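Plarel recording kit: your questions

I'm Yolandi Buthelezi and I look after the people who hire our head-worn recording kit, so most of these have landed in my inbox at least twice.

What do I get for my money?
A head camera, a spare battery, a charger and me on the end of the phone. Hire is £130 a month, and you can stop whenever you like.

Do my packers have to work differently?
No, please don't let them! The robot folk who buy this footage want ordinary packing at ordinary speed – fumbles, pauses and all.

Does it cope with a busy warehouse floor?
Yes, and I'm rather fond of those recordings. Stacks of cartons, people walking about, shiny plastic wrap, busy patterns on the floor: leave it all where it is. What I do ask is that both hands stay in view while you're handling a box.

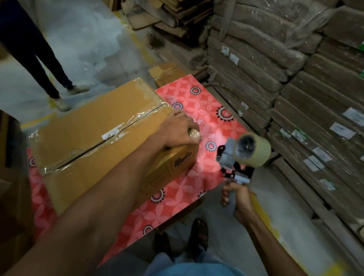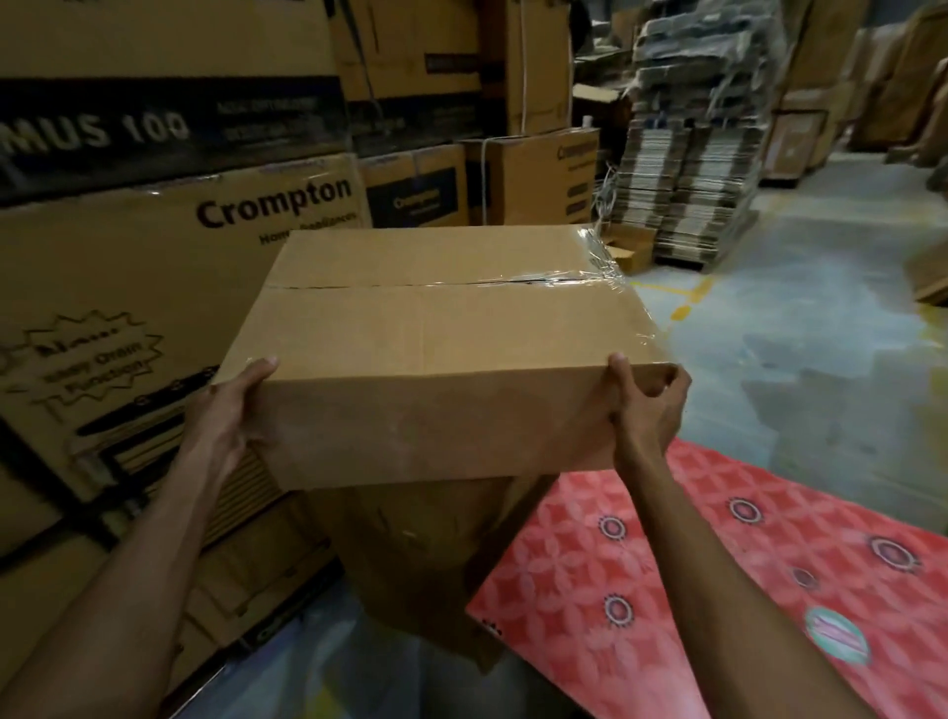 Carton work on a warehouse floor, from the wearer's side.

How long does the battery last?
Long enough for a morning. I'd swap it at lunch and put the first one on charge.

Will other people's faces be recorded?
They might be, so put up the notice we send you and have a word with everyone first. Drita Berisha in our office blurs any faces before a clip goes out.

Can I hire more than one?
You can have up to 6 on one account. If you want more, drop me a line and I'll see what's on the shelf at Stolport.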